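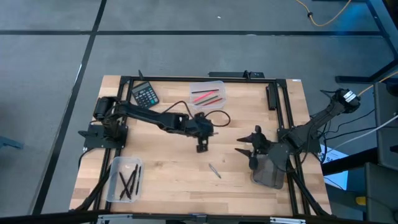 Bench 20, butcher-block top, with the calculator and the grey bin.

Workshop notebook, Flallwood
19 Apr 2021 | Entered by the bench supervisor, Stosstead
3 min read
Search this notebook Go

The stationery bench was reviewed today before the Lamton order is made up. The order stands at 347 pencil sets, and the tally is to be kept on the bench calculator and copied into this book at the close of each session. Figures are not to be written on loose paper.

The bin remains on the bench while pencils are being sorted. Colleagues are asked to return it to the same side of the table afterwards, as it was found on the floor twice in September. The wood should be wiped along the grain with a dry cloth. Solvent is not to be used on the top until Drakos has confirmed which finish was applied.

Coloured pencils are to be laid out singly and checked for a sound point before they go into the bin. Blunt pencils are set aside for sharpening. The darker colours require particular care: navy, purple and black are easily confused under the overhead lights, and the barrel should be turned until the tip can be seen clearly.

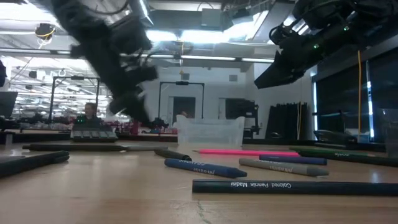 Lamton has since written to ask whether the sets might be arranged from light to dark, as their own staff find mixed sets slow to check on arrival. The request is reasonable and will be adopted from set 19 onward. The earlier sets will be left as they are unless Lamton objects.

Outstanding: reply from Drakos on the finish; second sharpener to be brought over from Stosstead; carton labels to be reprinted with the correct order number, 1320.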